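Ticket: Block pose jumps after re-grasp, planner reports success anyway
Component: Skullon marker tracking / Dendevo planner
Cell: Brullard
Status: Reopened
Opened: May 23, 2025

Reopening this. It was closed as "fixed by calibration" and I don't accept that. I have recalibrated the cell and the held block still gets a new orientation from Skullon now and then, while the arm is standing still. Dendevo takes the new pose, plans from it, and logs a clean result.

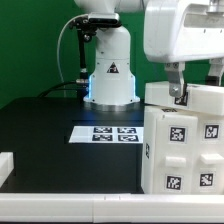
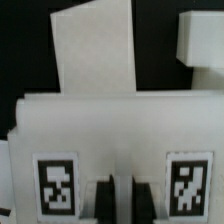
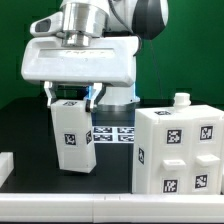

Brullard cell. The block is in the fingers in the first and third; the second is from the wrist.

What happens, as far as I can pin it down:

1. Pick the block. Pose from the fixed camera agrees with the gripper pose. Fine.
2. Rotate to the placing orientation. Still fine, mostly.
3. One of the block's markers gets partly covered by a finger, or turns away from the camera. Skullon drops to a single marker and keeps publishing at full confidence.
4. Pose flips. The log says nothing. Dendevo replans.

The release notes say "robust to partial occlusion." I would like to know what was tested to earn that sentence. A single small square marker seen at a shallow angle has two plausible poses, and anyone who has worked with these markers knows it. Picking one of them and publishing it with confidence 0.97 doesn't make it robust.

Log excerpt, trimmed:

[track] block: markers=2 conf=0.98 src=fixed
[track] block: markers=1 conf=0.97 src=fixed
[track] block: markers=1 conf=0.97 src=fixed
[plan] start state changed, replanning
[plan] solution found, 640 ms
[exec] done, status=OK

Look at the third line again. The orientation in that message is off by 30 degrees from the one before it, and the joint states in the same window are flat. So either the block turned by itself in a closed gripper or the tracker is wrong. I know which one I'd bet on.

Things suggested so far, and what came of them

"Redo the hand-eye calibration." Done, twice. Residual was already small and is still small. The error comes and goes within one hold, so a fixed offset was never a good explanation. I did it anyway so it wouldn't be suggested a third time.

"Raise the confidence threshold." Set it to 0.95. No change, see the numbers above. Confidence looks to be computed from how cleanly the corners were found, and has no idea whether the pose is ambiguous.

"Use the wrist camera to confirm." Tried it. Wrist detections of the fixture markers are soft up close and the corner estimates wander. Fused with the fixed camera they made the fixture pose slightly worse. I would want to see somebody's evidence before turning that back on.

"Increase smoothing." This hides it. With the filter window at 500 ms the flip becomes a slow drift, and the planner follows the drift. I consider that worse. Setting reverted.

"Works on Ross." I pulled the Ross config. They have the tracker switched off during the carry and take the block pose from the gripper. Of course it works.

What I did that made a difference

Froze the block-to-gripper transform at grasp, and only accepted a tracker update if at least two block markers agreed. Replayed the saved bag, 1,250 messages, old code against new. The flips in that bag are gone. That is one bag, recorded in one sitting, so please don't close the ticket on it. If the block really does slip in the fingers while one marker is visible, this patch will miss it, and I have no good answer for that yet.

Patch is on the branch brullard-grasp-freeze. It's short. The parameter is min_block_markers and it defaults to the old behavior.

Still open

- Skullon should publish both candidate poses, or at least the ratio of their reprojection errors. The solver has that number internally and throws it away.
- Dendevo should refuse a start state that moved when the joints didn't. A warning would be a start.
- exec status=OK means the trajectory finished. It says nothing about where the block ended up. I've raised this before, in October, and was told the naming is historical. Then rename it.
- Someone other than me should run the replay. My machine has local changes in the time sync code and I'd like those ruled out.

Severity stays at High until the replay has been repeated on a clean checkout.

Print this ticket | E-mail this ticket

Related tickets
Skullon: marker IDs swap when the sheet is moved
Dendevo: replan loop with attached object
Brullard: fixed camera timestamps ahead of joint states
Ross: tracker disabled in carry config, undocumented
Dendevo: status=OK returned after early stop

This site uses cookies to keep you signed in and remember your ticket filters. Accept | Manage settings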